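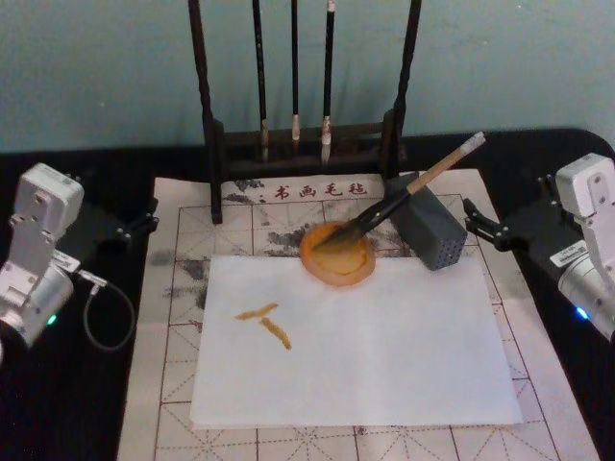 From: Trinidad Dizon
To: Slow Travel discussion list
Date: October 22, 2021
Subject: Re: One day in Orkano with a late train, what is worth it?

Hello Obed and all,

I lived in Orkano for three winters and I still go back every January to see my old landlady, so I will try to answer your points in order. I put your message between mine so that the others can follow.

Obed Appiah wrote:
> We arrive at Orkano main station in the morning and our train
> to Masano leaves in the evening. My wife does not like long walks
> uphill. Is the old town possible without climbing?

Yes, it is possible, but you must choose the correct side. Most visitors leave the station by the front door and follow the signs to the castle, and these signs send you up the Ortuño steps. There are 87 of them and they are not regular, so please do not do this with luggage. Take the back exit instead, next to the bicycle parking, and cross the small bridge. From there you have a flat street along the canal until the fish market. The 60 bus also goes there, but it waits a long time at the hospital and I always arrived faster on foot.

The left luggage office is on the lower level. It used to be open until late, but last year it closed for lunch without any notice on the door, so leave your bags before noon.

> Somebody told me the cathedral tower is the thing to see.

I would say no, with respect for the person who told you. The tower has 330 steps and only one narrow staircase for people going up and people coming down. The view is good when the air is clear, but in autumn there is often fog from the river until the afternoon. The inside of the cathedral is free and I like it more. Go to the left side, where there is a small chapel with painted ceiling boards, and sit for some minutes. There is an organ practice on many mornings, I never understood the timetable.

If you want a view, take the little ferry to the other bank. It costs the same as a bus ticket and you see the whole front of the town from the water, sitting down. Please keep the ticket because it is also valid to return.

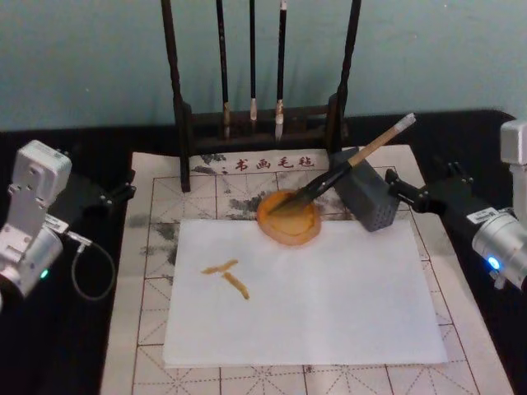
> Where should we eat? We do not need anything fancy, but not a place
> only for tourists either.

Around the fish market there are many restaurants with photographs of the food outside, and they are not terrible, only expensive for what they are. I prefer to go two streets behind, to the covered arcade. Drarkeo is the one with green chairs. They have one soup and two main dishes every day and when these are finished they close the kitchen, so one o'clock is already a bit late. They did not take cards when I was there last. For coffee, go to the other end of the arcade, where the baker has three tables by the window. The almond cake is very good but it is heavy, one piece is enough for two people.

> And if it rains?

Then I would go to the tram museum, and I say this as a person who has no interest in trams. It is in the old depot beside the canal, it is dry and warm, and you can go inside nearly all the carriages. My favourite is number 2271, which still has the original seats and advertisements for shops that my landlady remembers from when she was a girl. The museum is closed at the beginning of the week in the cold months, so check this before you go.

The covered arcade is also pleasant in rain, but the floor becomes slippery near the entrance. I fell there once with a bag of eggs.

> Last question, is one hour enough to get back to the station and
> find the Masano train?

More than enough. From the fish market it is twenty minutes at a slow speed. What you must know is that the Masano train often leaves from the short platforms, and to reach them you walk to the very end of platform one and turn right. The screen in the main hall shows the platform number but it does not explain this, and I have seen people run. Also look at which part of the train you enter - the rear carriages are sometimes left at the junction, and you do not want to be in them.

Buy some water and something to eat before you get on. There was a trolley on this line in the past but I have not seen it for a long time. Sit on the right side if you can, the line follows the lake for a good part of the way and there will perhaps be a little light left.

I do not know the hotels in Masano, I always continued with the same train. Maybe another member can help with that. If your wife likes markets, write to me again, there is a second one near the old harbour but I must ask which days they are open now.

Kind regards and have a good journey,
Trinidad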